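Brutlow (band)

Brutlow is a post-hardcore band from Bremberg. The group plays short, loud songs built on two guitars, with shouted vocals and long instrumental passages between verses. It has released two full-length albums and one EP, all on the independent label Govadeo.

History

The band began as a trio and played its first shows in rented halls in Bremberg. A second guitarist and a separate vocalist joined before the first recordings were made, and the five-piece lineup has stayed the same since then. The debut EP, Low Ceiling, had 6 tracks and was pressed in a run of 600 copies on cassette.

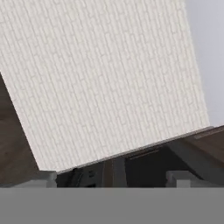

Textured off-white panel, computer rendering.

The first album, Tehrani, takes its name from its closing track, a nine-minute piece in three sections. It was recorded live in one room, with vocals added later. The first vinyl pressing of 3,000 copies included a folded lyric sheet; later pressings did not. The band toured for the album as a support act before playing its own club dates.
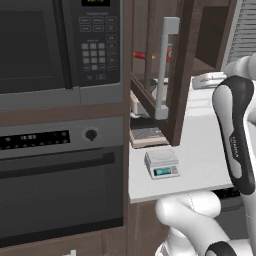
Musical style

Most songs are in drop C tuning. The guitars are panned hard left and right, and the bass is distorted and placed high in the mix. Drum parts move often between double time and half time – a habit the band has kept from its earliest demos. Vocals are mostly screamed, with spoken lines in the slower songs. Keyboards appear only on the second album, where they are used for drones under the guitar parts.
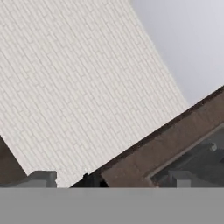
Lyrics are written by the whole group and deal with shift work, rented housing and small-town roads. Choruses are rare. Several songs repeat a single line over a changing chord pattern, and printed lyrics leave out the repeats.

Second album

Night Freight was released in June 2022. It has 16 tracks, four of them instrumentals under one minute long. Recording was split between a studio and the band's practice room, and the drum tracks were cut to tape before being moved to a computer for mixing. A tour of small venues began in July, with the album played in full at the first show in Bremberg.
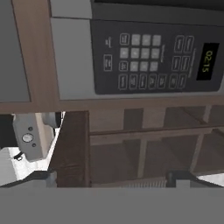
Built-in microwave with display reading 02:15, computer rendering.

Discography

Low Ceiling (EP, Govadeo) – cassette, download
Tehrani (album, Govadeo) – vinyl, CD, download
Night Freight (album, Govadeo) – vinyl, download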